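Print this page | E-mail this page

Part-Time Program Assistant, Stirimwood Community Recreation Center

The Stirimwood Community Recreation Center is hiring a part-time program assistant for the spring and summer season. The job starts in March and runs through the end of August. There is a chance of fall hours for the right person, but we can't promise them now.

The center serves Stirimwood and the neighboring town of Dilden. Last year we had 3,312 sign-ups across all classes and drop-in activities. Most of our programs are for children ages 6 to 12 and for adults over 55. We have a gym, two activity rooms, a small kitchen and four outdoor courts behind the building.

What you will do

You will set up and take down rooms for classes, check people in at the front desk, hand out and collect equipment, and help instructors during sessions. The beginner tennis and hand-eye skills classes are our busiest in spring, so expect to spend a good part of your week with those groups. You will also help with the after-school craft table, the Bravo drama group and the seniors' card afternoon.

Some of the work is plain housekeeping. Balls, rackets, mats and cones have to be counted and put away at closing. Craft tables have to be wiped down and covered. The supply closet gets a full inventory once a month, and the program assistant does it.
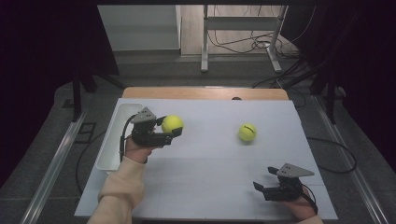
Two tennis balls and a white tray on the tabletop.

You will report to Fidel Villalba, the program manager. He makes the weekly schedule and posts it two weeks ahead. If you need a day off, tell him before the schedule goes up.

Hours and pay

The job is 24 hours a week. Most shifts are from 2:30 p.m. to 8:30 p.m., with one weekend shift that begins at 8 a.m. In July and August, when day camp is running, the hours move to mornings. Pay is $18.50 an hour. Part-time staff get free use of the gym and half off class fees for themselves and members of their household. There is no health insurance with this position.

What we are looking for

You must be at least 18 and have a high school diploma or GED. You need to be able to lift 37 pounds, which is the weight of our folding tables, and be on your feet for most of a shift. Experience with children or older adults is a plus. You do not need to play tennis or any other sport. CPR and first aid certification is required within 60 days of hire, and we pay for the course.

A background check is required before your first shift. It usually takes a week. Please do not give notice at another job until we tell you it has cleared.

A driver's license is helpful but not required. The Clarkach bus stops in front of the building until 9 p.m.

How to apply

Pick up an application at the front desk or ask for one by phone and we will mail it to you. Return it with the names of 2 references who are not related to you. A resume is fine but you still have to fill out the application. Leave it at the desk in an envelope marked "Program Assistant."

Interviews take 30 minutes and are held at the center. People we want to bring in a second time will be asked to help at one class for an hour, with pay. We will call everyone who interviews, whether or not they are hired.

We keep applications on file for 200 days. If you applied for the front desk job last fall and want to be considered for this one, call and tell us. You don't need to fill out a new form.

Print this page | E-mail this page

Recent postings
Lifeguards, Dilden Town Pool (seasonal)
Evening Custodian, Stirimwood Community Recreation Center
Day Camp Counselors, Ages 6 to 12
Watercolor Instructor, Adult Classes
Van Driver, Clarkach Senior Lunch Program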